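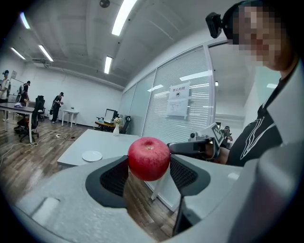 In praise of the office apple

I want to make a case for fruit at work, and for the red apple above all. I have worked in offices for 14 years and I've eaten at my desk in most of them, and the best thing any employer ever gave me (better than the good chairs, better than the summer party on the boat) was an apple I didn't have to think about.

Let me start with how it looks, as that's where most apple snobs go wrong. They will tell you that a glossy red apple is a supermarket trick, all polish and no flavour, and that the real thing is small and russety and comes out of somebody's orchard in a paper bag. I love those apples too! But put a russet on a white desk under strip lights and it looks like a potato. Put a shiny red one there and your eye goes straight to it. Offices are white, grey and black nearly everywhere you go, walls and ceilings and machines and cables and half the T-shirts, and then there's this one ridiculous, cheerful red thing. I have seen people cross a room for it.

At Clullier, my first proper job, there was no fruit. There was a biscuit tin, and it was empty by ten past nine every morning. By four in the afternoon everybody was cross and somebody would go out for crisps. I don't blame the biscuits, I ate my share, but a biscuit is gone before you've noticed you had it. An apple takes time. You have to turn it round and find the next good place to bite. You can't type very well while you're doing it, so for a few minutes you look out of the window, or at a colleague, and quite often you end up having the conversation you should have had by email three days earlier.

When I moved to Girine there was a delivery on the first morning of each week, 20 apples for a team of 20, and I still think that is the right number. One each. It sounds mean until you've seen the other way of doing it. A friend at Bravum tells me they get a great mixed crate with pineapples in it, and who is going to cut up a pineapple at work? With what? On what? The pineapple sits there getting softer until someone takes it home out of pity. Bananas are fine for a day and then they perfume the whole floor. Grapes are lovely but everyone's hands have been in them. Oranges — I'm sorry, I know people feel strongly — are a wonderful fruit and a terrible neighbour, all that spray and the peel left in a mug.

An apple comes in its own wrapper and fits the hand. It'll stand being dropped in a bag, and if you forget it until the end of the week it's still an apple. It rolls, I'll give you that. I once chased one under three desks.

Ciarán Lynch, who sat opposite me at Girine and disagreed with me about most things, held that apples were too loud for an open office. He had a point. A really crisp one can be heard from the far end of the room, and there are phone calls it doesn't improve. But I'd take the crunch over the rustle of a crisp packet opened slowly by someone trying to be quiet, a sound that goes on for ever. I'd also say the noise is half the pleasure. A soft, woolly apple that makes no sound at all is one of life's real let-downs, and you can't tell from the outside. You pick it up, you give it a bit of a squeeze, you look at the little hollow where the stalk goes as if that will tell you anything, and then you just have to bite and find out.

I added it up before I left, and in my time there I ate 223 of them. I remember perhaps four as bad. I can't say that about the meetings.

So if you're the person who does the ordering where you work, please, get the apples. Get red ones and get them firm, and don't let the supplier talk you into the mixed box. Mousavi, the greengrocer we used, would always offer plums in September, and I'll admit the plums were very good. Have those as well, in September. Put everything out where people walk past it and don't stick up a notice about five a day. And leave a bin nearby for the cores, a proper one with a lid, and make sure it gets emptied before the weekend.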